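Can a machine put the groceries away yet?
Home & Shop Automation > General

henk_b
20 Aug 2025
Serious question. My sister swears two years and there's a thing in her kitchen unloading bags. I run a small packing shop and I can't find one that'll do mixed bins without me standing next to it. Anybody got one doing real chores? Not a demo, chores.

settimio
No. Next question.
Ok longer answer - same part same spot all day, fine, we've had that forever. Mixed stuff, no. We tried a Staltus arm on returns in June, 166 items, it got 92 on the first try. My nephew gets 166 and he's on his phone.

mchan
Disagree with settimio a bit. Returns are the worst case, bags and floppy junk. Fruit into a basket is a fair test imo. Firm stuff, round stuff, then something awkward like a bunch of grapes. Five pieces in and the basket is getting full so now WHERE you put it matters, not just the grabbing. 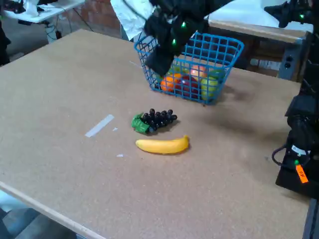
And the banana is harder than people think. Lies flat, curved, you come in at the wrong angle and it just rolls on you. Fake fruit too so you're not even worried about bruising.

settimio
well thats my point. Fake. Do it with a ripe peach and get back to me

mchan
You start somewhere. Nobody learned to drive on the freeway

hanyu_y
Grip force is the easy part now. What kills us at Voicu is clutter, things touching other things. Spread out on a bare table is a differnt job from the bottom of a grocery bag.

henk_b
So for my shop, wait?

hanyu_y
What's in the bins?

henk_b
Fittings, small boxes, some stuff in poly bags. 5 sizes of box.

hanyu_y
Boxes yes, today. Bags no. Split the line.

ruxi
Or pay a person. Prudis quoted us for an arm and a service plan and I laughed out loud. Still folding my own towels too

settimio
^ this

henk_b
Ok will try boxes only. Brurnby has a rental, will post numbers if I get any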